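Elmarie Sithole
September, 4:10 pm

Short thread on a fault in the Enatano grippers. We lost part of a folding set to it.

The left unit's jaw reading drifts after around 30 minutes. The jaw closes on cloth and the log still says open. 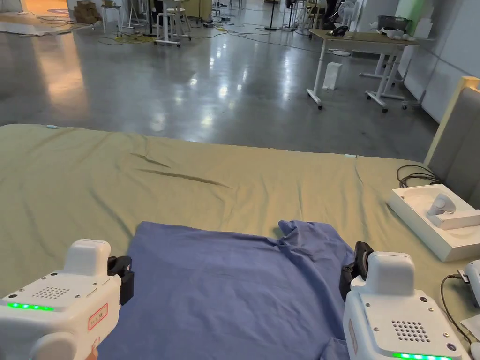 Both grippers over the blue garment, green lights on.

The lights stay green through the fault – they only report power and link. Don't trust them for this.

Of 100 folds, 60 have a good jaw track. The rest are out.
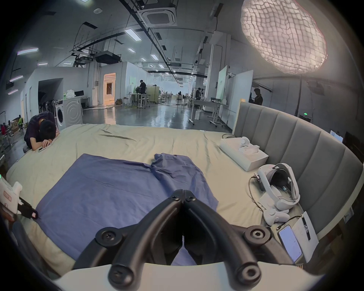 Blue cloth on the bed, headset and controller by the headboard.

Restarting the unit clears it for a while. Radebe thinks it's the encoder. I think it's the cable – swapping that first.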